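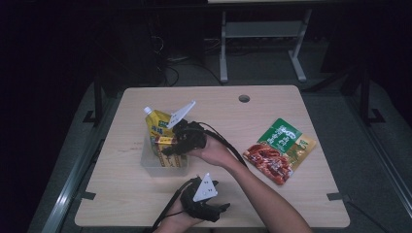

Passing out from the back in under-17 football: Flornell FC, first half of the season
Project report, Sport Science elective
Wafula Gachanja and Brian Simiyu
Submitted March 26, 2024

Background

Flornell's under-17s changed how they restart play this season. Last year the keeper went long pretty much every time. New coach wants it short, centre backs split to the edges of the box, holding midfielder drops in to make the third option. Parents hate it. We wanted to know if it gets the team up the field or if it just gives the ball away closer to our own goal.

Wafula plays in the side (left back, injured since pre-season so not in any of the footage). Brian doesn't play, which we thought would balance it out a bit.

Method

Six league matches, all filmed from the halfway line by the club. Opponents were Rendham twice, Biwott twice and Vomberg twice, home and away each. We logged every Flornell pass in a spreadsheet: who, which third it started in, which third it finished in, completed or not. Extra columns for goal kicks and for whether the passer was under pressure. Pressure meant an opponent close enough to reach the ball in a stride or two. That's a judgement call and we argued over plenty of them.

One of us logged, the other checked a half from each match. Where we disagreed we rewatched at half speed and went with whatever we could both live with. The Vomberg away footage has a stretch in the second half where the camera drifts and stays on the wrong side of the field. Passes in that stretch were left out completely, so the Vomberg numbers are a bit low.

Throw-ins not counted. Free kicks counted only if played short.

Results

Total passes logged: 1606. Of those, 623 started in our defensive third. More than we expected, honest guess beforehand was roughly a quarter of the total.

Completion in the defensive third was good against Biwott, who sit off and wait at halfway. Centre backs had all day. Trouble is a lot of those passes went sideways and back again and the ball didn't go anywhere. When it finally went forward it was often the same long ball as last year, just a few touches later.

Against Rendham it was a different game. They pressed with two up top and a winger jumping onto the fullback, and our holding midfielder kept receiving with his back to play. Most of our giveaways in the whole data set came from that one pass. Home match was worse than away, maybe becuase the away field is wider.

Vomberg somewhere in the middle. Pressed hard early, got tired, stopped. Second halves against them were the best football we logged all season.

Goals conceded directly from losing the ball in our own third: 5. Three of those against Rendham. We didn't log last season so no fair comparison, and this is the main weakness of the project. Should of started with the old footage.
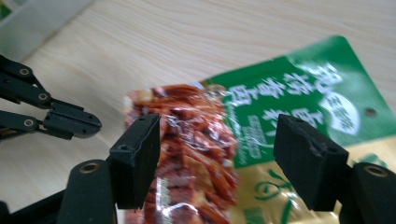
Does playing short from the goal kick get Flornell into the attacking third more often?

Only against teams that press. When Rendham or Vomberg committed players forward and we got past the first line, there was space behind and the move usually reached the attacking third. Against Biwott the short goal kick made no real difference to where we ended up.

Discussion

The pass into the holding midfielder is the thing to fix. He's not a bad player, he just gets it facing his own goal with someone on his heels. Options the coach mentioned when we showed him the draft: fullback higher and the centre back drives forward with the ball, or the midfielder bounces it first time to the far centre back. Second one showed up a few times at Vomberg and looked good. Too few to say anything solid.

The keeper matters more than we planned for. We had one code for him, "GK", and no column for whether he was used as an extra man. He was, a lot, in the later matches. Can't get that out of the spreadsheet now without going through the video again.

Also didn't log weather. Rendham at home was played on a heavy, chewed up ground and some of those misplaced passes just stopped dead.

Limitations

Single camera, far side hard to read, shirt numbers guessed at times from boots and running style. Pressure column is subjective. Small sample. One of the authors knows all the players.

Next steps

Log last season's matches against the same clubs, same sheet. Split the keeper column in two. Ask whoever films to stay wide at goal kicks instead of zooming in on the keeper. Coach wants a one page version for the players, Brian is doing that over the March break.

Spreadsheet and coding notes are with the printed copy.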